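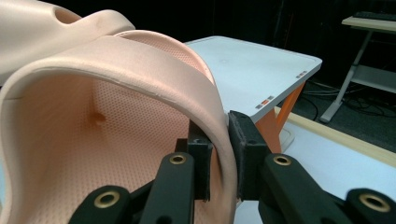
Fuentealba Equipment Notes, Issue 18, p. 196

Listuleo hand-held gripper set, by Stundden
Left and right grippers, cables, spare pads
$3,095 per set

I've been selling shop and warehouse equipment long enough to get suspicious when a box shows up with the word "robot" on it, so I kept the Listuleo set for most of the spring before I agreed to list it. I like it a lot! It's also an odd thing to put in a catalog, because you buy it for the people who already do the work, and the robot arm (if you're getting one) comes later and from somebody else.

What you get is a pair of grippers, one for each hand. You pick things up with them and put them down the way your job wants it done, and the recording of that is what the arm gets trained on. Shoes, in the case of the place I know best, which is the returns room at Avero.

Avero takes back a lot of casual footwear. Slides, clogs, all that soft molded stuff that folds when you grab it and then springs back in your face. Every pair has to come out of whatever it was shipped in, get turned the right way up, get looked at, and go on a shelf with its mate. They'd already had a quote for a fixed arm with a programmed pick, and the quote was fine until somebody mentioned that the shoes don't all arrive lying the same way. Well, no. They don't.

Tudor Sandu runs that room. He was the one who wanted the grippers, and he was also pretty clear with his own management that he wasn't going to hand them to an outside crew. His pickers know that you take a soft shoe by the rim, with one finger inside and one outside, and that if you go for the strap first you'll be chasing it across the table. That's what they've been doing with their hands for years, and he wanted it to be what the machine learned.

So that's how they run it. One picker at a time, standing at a table, doing pairs. They rotate out the same way they rotate off the tape gun. A new person is comfortable after around 15 minutes, though I was slower than that and dropped plenty. The first few tries feel like eating soup with salad tongs. You want to twist your wrist more than you need to, and you squeeze way too hard.

Now the hardware. Two black fingers on each gripper, with a block pad on each finger, and the linkage runs on brass grommets at the pivots. I'm a fan of the grommets. I've had cheap grabbers where the plastic rides straight on a screw and the whole thing goes sloppy on you. The pads are the part that wears, and they're also the part people argue about. The softer surface is good on rubbery shoes and not so good on anything with lint on it. You get spares in the box, and I stock more.

Each gripper has its own cable, and I'll complain about those a little. They're long enough, but they end up on the floor and they loop. Run them off to the outside of the table, left one left and right one right, and tape them down before anybody starts. Avero skipped that the first day and regretted it.

Table setup, as I'd do it:

Put down a plain white paper cover and change it when it gets scuffed.
Use the same little shelf or stand every session, and mark where it goes.
Leave elbow room on both sides. The plates on top of the grippers stick out farther than you think.
Mix up how the shoes are lying. Some on their side, some flat.
Stop when people get tired. Tired hands teach tired habits, and you'll be recording them. 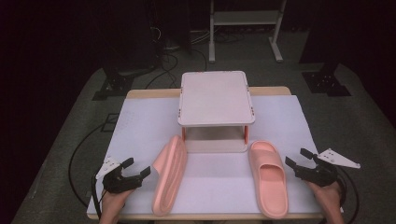
The last one on that list matters to me more than the rest, and it's where I got into it a bit with Stundden. Their suggested schedule had one operator on the grippers for a whole shift. I wouldn't do that to anyone. Holding your hands up and pinching all day is work, real work, even if each shoe weighs next to nothing. Tudor cut it to short turns and paid it at the trainer rate, which he had to fight for, and I think he was right on both counts. If you buy a set from me I'm going to ask you how you plan to rotate people. You can tell me it's none of my business.

What does it change for the folks in the room? At Avero, so far, the picking job got split in two. There's the sorting that an arm can maybe take over, getting a shoe upright and next to its mate, and there's the looking, where you decide if a pair has been worn outside or just tried on in a bedroom. Everybody I talked to would be glad to give away the first half. They'd like to know in writing that they keep the second. Avero says that letter is coming in September, along with the arm. I'll update the listing once I've seen how both of those go.

I asked one of the pickers if it bothered her, teaching it. She said it bothered her more when the consultants came through with clipboards and timed her, and at least with the grippers she got to decide how the shoe should be held. Then she told me I was holding mine upside down.

Stuff it won't do: it won't look after itself, it won't do you any good if you have no plan for the recordings, and it's not a reaching tool. Please don't buy it to get boxes off a high shelf. I had a call about that. Laces are hard. Tall boots are hard too, they flop over and you need both hands and some patience.

Returns are fine within the usual window if the pads are still usable. If a grommet loosens, send me the gripper and I'll take care of it with Stundden, you don't need to fill out their form.

Price checked July 26, 2022. Spare pads and replacement cables are listed separately, next page. If you want to try a set before you order, call and I'll lend you mine. Bring your own shoes.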